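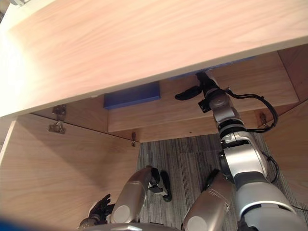
I went to the Collier open day expecting a sales pitch and got one, with decent coffee. Collier makes cabinets and tables for offices and hotels, and for the past few months they have had robots on trial in the assembly and checking area. The invitation said visitors could "talk freely with the people on the floor." I took them at their word.

Kasun Rathnayake led the tour. His job is running the trial, so he likes it. According to him the robots are there for the jobs that hurt: reaching under a tabletop, holding a part up against the underside, feeling along an apron for something that isn't sitting right. Fine. I've spent enough time on my back under furniture to agree that it's lousy work. What I wanted to know was who used to do it and what they do now.

The answer took some digging. There were four people on the under-table jobs before the trial. Two are still there. The other two were moved to packing, at the same pay, which Kasun brought up before I could ask. Whether packing is where they wanted to go, he couldn't say.

Shiuli Pramanik is one of the two who stayed. Her shoulder is better, she told me, and she wouldn't go back to the old way. Then she told me what fills her day instead. She sets up the piece, watches, steps in when the arm gets into a spot it can't handle, and writes down why. "I used to finish a table and know it was good," she said. "Now I sign for it." She still runs her own hand along the underside before she signs. That isn't in the instructions, and it isn't in the time they allow her either.

I asked about speed. The slide in the meeting room promised 50 percent less "awkward posture time," a number I'd like to see someone explain. Less for whom? If you move two people out of the area, of course the total goes down. There was no slide on how many pieces get finished in a shift. Kasun said it was too early for that, and maybe it is, but it wasn't too early for the other one.

Holger Hovland from the day shift asked the best question of the visit, which was who gets blamed when a hinge comes loose at a customer's place. He got a long reply about shared responsibility. He wrote none of it down.

They plan to decide in August whether to keep the robots. I've asked to come back then, and to see packing this time.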